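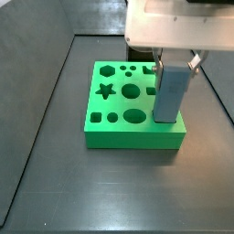 NOTES - shape sorter talk, playgroup leaders' evening, Monday. 15 mins max, Jolien Mertens on straight after so DON'T overrun

Start: hands up who has a shape sorter in the cupboard. Everyone. Who has watched a child use it for longer than a minute? Pause. Let them laugh.

1. Why I like the plain ones
One colour for the board. No painted outlines, no matching red-to-red. Child has to look at the hole. The Jurham box we had before was colour coded and they just matched colours, fine, but different skill.
Mention the star, everybody loves the star. Round holes in different sizes = the sneaky bit. "Round goes in round" only gets you so far. 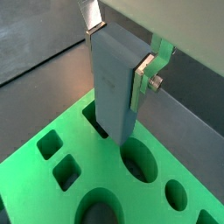
2. The slow part is turning it
Getting to the right hole is quick. Lining up is where they get cross. Rectangle worst, because a ball or peg forgives you and a rectangle doesnt. Long side to long side, keep it upright, then down.
Say: wait. Count to 5 in your head before you help. (I never manage it)
Don't do the hand over hand thing straight off. Turn the board a bit instead, let them finish the job.
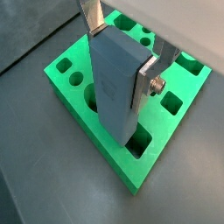 Corners first or flat? Somebody will ask. Either. Some tip it in on one edge, some go stright down. Leave them to it.
Thick boards better than thin, a deep hole holds the piece up and the child can let go and look at it. Thin tray ones from Flikmont, everything falls over, tears.

3. Practical
- put it on a table or the floor, not a lap
- one block out at a time to begin with, rest in a bag
- rectangle goes before the star, always 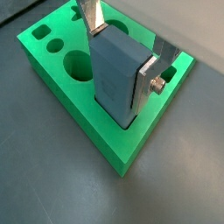
4. Questions they'll ask
Age? Depends. Skip the chart, no time
Washing - warm water, dry it standing up, check the holes for raisins
Lost pieces: Kuipers do spares, order form by the door, 48 left so one each
Then hand over to Jolien. Take the bag of blocks HOME this time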